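Research Brief: If-Then Plans and Delayed Tasks

Members who followed the spring series on procrastination may be interested in a paper circulated by Villads Steinarsdóttir of the Sollow behavior group. It looks at whether writing down a specific cue for a task ("if I finish lunch, then I open the tax folder") changes how soon the task gets started.

The sample was 853 adults recruited through the Kinnunen panel. Of these, 411 were asked to write one if-then plan for a chore they had been putting off. The others wrote down the same chore and a deadline but no cue. Both groups logged their start time for 17 days using the Ornik diary form.

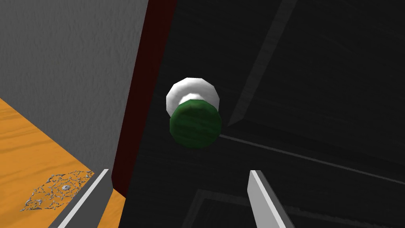
Green knob on a dark cabinet door.

The plan group started sooner on average. The gap was largest for short household chores and close to zero for tasks that depended on another person, such as scheduling a repair. Participants also rated how unpleasant the chore seemed on a scale from 0 to 100. Ratings at the outset did not differ between groups, and they predicted start time only in the deadline group.

Two limits should be noted. Start times were self-reported, and late entries were accepted without a penalty. The study also did not track completion, so an early start cannot be read as a finished chore. Steinarsdóttir writes that a follow-up will record both and will drop the deadline from one of the conditions.

The diary form and coding sheet are in the Drukum members' folder under Methods. Comments on the follow-up design are open until the end of August. Please send them as a single file, with page references to the draft dated 7/23/21.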